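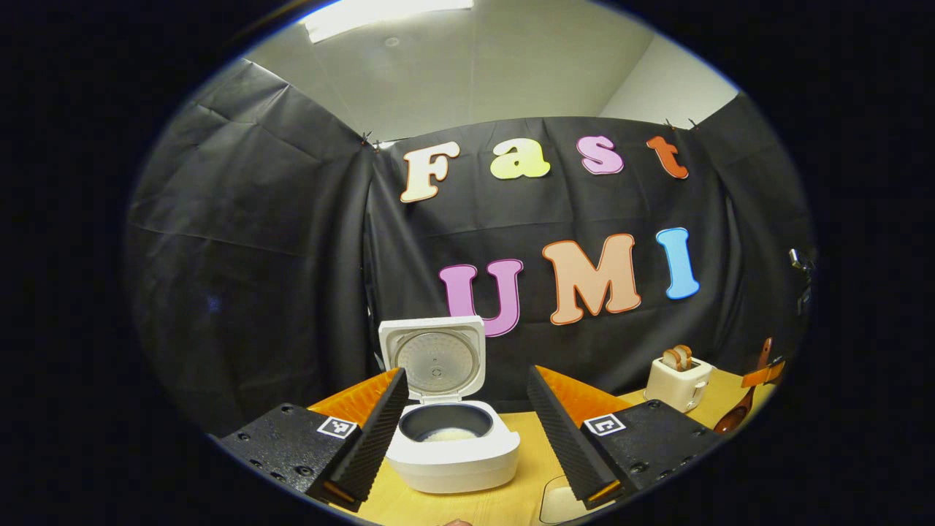 Fond de riz au cuiseur : comment bien cuire une toute petite quantité ?

Forum Cuisine du quotidien > Riz, céréales et légumes secs
Posté par Grikton le 08/06/2023

Bonjour à toutes et à tous !

Je me suis enfin mis au cuiseur à riz et je suis ravi, je ne reviendrai jamais à la casserole ! Le mien est un modèle blanc tout simple, couvercle à charnière, cuve antiadhésive gris foncé. Quand je remplis à moitié, c'est parfait. Mais le midi je mange seul, je ne fais qu'une petite couche au fond de la cuve, et là c'est la loterie : un jour c'est collant, le lendemain ça croûte en dessous.

J'ai essayé avec 102 g de riz long et 240 ml d'eau : trop mou à mon goût. Vous mettez combien d'eau pour une portion ? Et est-ce qu'il faut ouvrir dès que ça passe en maintien au chaud ? Dernière chose, la plaque ronde sous le couvercle, vous la lavez à chaque fois ?

Merci d'avance, je suis preneur de toutes vos astuces (même les bizarres) !

Wokirier

Ah, la petite portion, mon sujet préféré ! Bienvenue au club du cuiseur :)

240 ml pour 102 g, c'est beaucoup. Je descendrais à 150 ml pour commencer, avec un riz bien rincé et bien égoutté - l'eau qui reste dans la passoire compte aussi, et sur une petite quantité elle se sent tout de suite. Ensuite tu ajustes par cuillère à soupe, une seule à la fois, en notant ce que tu fais. Au bout de trois ou quatre essais tu auras ton dosage à toi et tu n'y toucheras plus.

Avant de lancer, étale le riz bien à plat. S'il est en tas d'un côté, tu auras du croquant ici et de la bouillie là.

Pour le repos : dix minutes couvercle fermé, puis tu ouvres en grand et tu égrènes avec une spatule en plastique ou en bois, jamais de fourchette dans une cuve antiadhésive ! Et ne laisse pas une petite couche en maintien au chaud tout l'après-midi, elle sèche à toute vitesse.

La plaque du couvercle, moi je la passe à l'éponge après chaque cuisson. L'amidon s'y dépose et bouche les petits trous. Regarde ta notice pour voir si elle se démonte, sur le mien elle se clipse et c'est génial à nettoyer.

Dhanial

moi je mets un doigt d'eau au-dessus du riz et ça marche toujours

Nistiletti

Attention avec la méthode du doigt, sur un fond de cuve ça fait vraiment beaucoup d'eau par rapport au riz ! Je l'adore pour les grandes tablées, pas pour une assiette.

Je plussoie Wokirier pour le rinçage. Mon astuce en plus : une cuillère à café d'huile neutre dans l'eau, ça limite la croûte du dessous. Et si ton cuiseur a un minimum gravé dans la cuve ou indiqué dans la notice, respecte-le. Quitte à cuire double et à mettre le reste au frigo sans traîner, dans une boîte fermée. Le lendemain, riz sauté à l'œuf avec un peu de ciboule, feu vif, trois minutes... franchement je fais exprès d'en avoir trop !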